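Recording Sink Demonstrations for the Plate Task

How to collect a usable set of teleoperated episodes at a kitchen sink

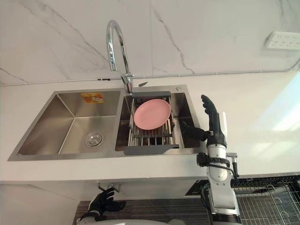 Before you record anything, write the task down in one sentence and tape it up where the operator can read it. Ours for the Tully set was "Pick up the plate from the rack and set it down in the left basin." When the sentence was vaguer, operators finished in different places and we had to throw out 22 episodes.

What you need

A two-armed robot with hands, the head camera running, and one operator. A second person resets the sink between episodes. You also need a plate and an expandable rack that spans the smaller basin. We log with Farkine, but any recorder that keeps joint positions and video on the same clock will do.

Step 1. Set the starting position

Park the robot facing the counter with both basins in the head view. Keep the hands open and away from the rack. Start each arm low, with the right hand near the rack side. Save this pose and return to it before every episode.

Step 2. Vary the plate

Move the plate a little each time: toward the back of the rack, toward the front, closer to one handle. Diarmuid McGrath wrote our list of placements and the resetter works down it. Don't let people choose on their own. They drift back to the middle.

Leave the rack where it is for the first 137 episodes. After that, slide it left or right between blocks.

Step 3. Record

Start the recorder, wait one second, then move. Go at a steady pace and avoid stopping in midair to think. If the plate slips, recover it if you can and finish the task. Mark the episode "recovered" and keep it. If the plate ends up somewhere the hand can't reach, stop and mark it "failed."

Let go fully before backing the hand away. Hold still for one second and stop the recorder.

Step 4. Check as you go

Play back one episode in every block. Look for glare on the counter, dropped video, and a forearm blocking the plate at the moment of the grasp. Bright light from one side was our most common problem at Ilton, and we moved the afternoon block to 9 a.m.

Step 5. Label and split

Eimear Costello labels each episode with the operator, the plate placement and the outcome. Hold back whole blocks for testing. Single episodes from the same block look too much alike.

How many to collect

Our first model trained on 214 episodes and still missed plates near the rack handles. At 820 it handled those too, but most of the added episodes were plates near the ends of the rack. Add examples where the model fails before you add more of everything.

The Grollthorpe sink has a single basin and uses a separate task sentence. Keep those recordings in their own folder.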